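Gripper timing, again

Posting this quick before I lose the thread. Meant to write it up in March and then the tracker fell over and I spent two weeks on that instead. So – notes from the sync mess, mostly for me, a little for Bảo who keeps asking.

Short version: the left and right streams were not lined up, the policy learned from that, and I blamed the planner for way too long.

Longer version. We train on two-handed demos. Each handheld gripper writes its own log – video, pose, jaw width. Each one has its own clock. There's a merge step that puts both hands on one timeline and resamples, and I wrote that merge step last year in an afternoon and never looked at it again. Bad sign right there.

What we saw on the arms: one hand would let go of a dish before the other hand had it. Not every time. Enough that Cúc stopped using the real dishes and went and got plastic ones. I went straight to the planner since that's the part I trust least. Turned down the speed limits, added a wait on contact, added another wait. It got slower and still dropped stuff.

Angus was the one who said plot the jaw widths. Just the widths, both hands, same axis, nothing else. Took me all of one coffee. And there it was, a handover where the right hand opens a good bit before the left hand closes, in a demo where the dish never fell. Which can't happen. So the data was wrong, not the arm.

72 ms on that episode. Checked more of them and the offset wasn't even constant, it crept over the recording. Long takes were worse than short ones. Of course the long takes are the ones with the dishes.

Two causes as far as I can tell:

The merge used the file start time as zero for both hands. The file start time is when the writer opens the file, and that has nothing to do with when the first sample shows up. On a slow card thats a real gap.

Then the clocks drift apart. Small, but a take that runs 300 seconds gives it plenty of room.

What I did about it. Sample timestamps now come from the device, never from the writer. Offset gets estimated at both ends of the take and I fit a straight line between. Tried something fancier with a sliding window and it chased noise, threw it out. For the offset itself we do a bump – bring the two jaws together, tap, and look for the spike in both motion streams. Ugly, works. Jacobus wants to do it from the images and skip the tap, I said go ahead, haven't seen a branch yet.

Also the resampler. I was doing nearest-sample on jaw width and linear on position, so even with perfect clocks the fingers and the wrist were a hair out of step with each other. Both linear now. Rotation is slerp, it was already slerp, that part past me got right.

Other thing I changed while I was in there – the contact labels. We had a rule that said contact starts when the width stops shrinking. Fine for a box. Terrible for a bowl held by its wall, because the wall is thin and the jaws are nearly shut by the time they touch it, so "holding a bowl" and "closed on nothing" look almost the same in width alone. The labeler called half the bowl grabs empty. Now it takes a small threshold per object class plus a check that wrist motion and object motion agree for 12 samples. Object motion comes out of the tracker in Wokidari, our viewer thing, which means it inherits every tracker bug, and the tracker does not love shiny white dishes on a shiny white table. It grabs onto the glare. When you tilt a bowl the glare moves the wrong way and the tracker says the bowl moved the wrong way too. I'm masking the brightest pixels before matching. Crude but it cut the flips way down.

The set I've been testing on is the stacking one, bowls and plates, both hands. 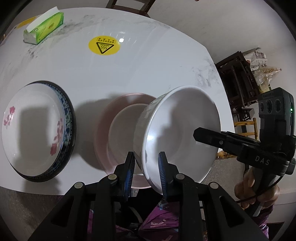
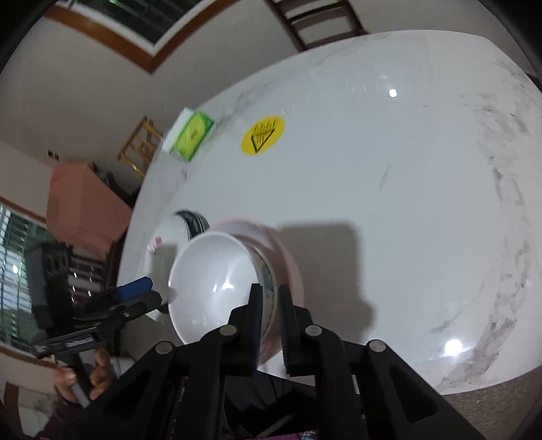

Anyway the jaw check runs on every episode at import now. If one hand opens and the other isn't closed yet and the object doesn't fall, it gets flagged and a person looks at it. More than I expected got flagged. Most of them are fixed by the new merge, a few are just weird takes and I'm dropping those instead of being clever.

Retrained on the fixed set with no planner changes. Took my waits back out first, all of them. The handovers look a lot better on the arm at Lasgate, I want more runs before I put a number on it. Cúc is still on plastic dishes. Fair enough.

Left to do:

Write a test for the merge. An actual test, with a fake drift in it.

Reprocess the old takes. The ones with no tap at the start are a problem, might try Jacobus's image idea there if it shows up.

Per-class thresholds live in a dict at the top of the file, move them into the config before somebody copies that file. Ashraful already copied that file. Ask him for it back.

Plates stacked under bowls still confuse the labeler when the bowl comes up and the plate shifts a little with it. It calls both of them held. No idea yet, maybe the agree check needs to be tighter, will try 2 or 3 settings tonight and post the plots if they're readble.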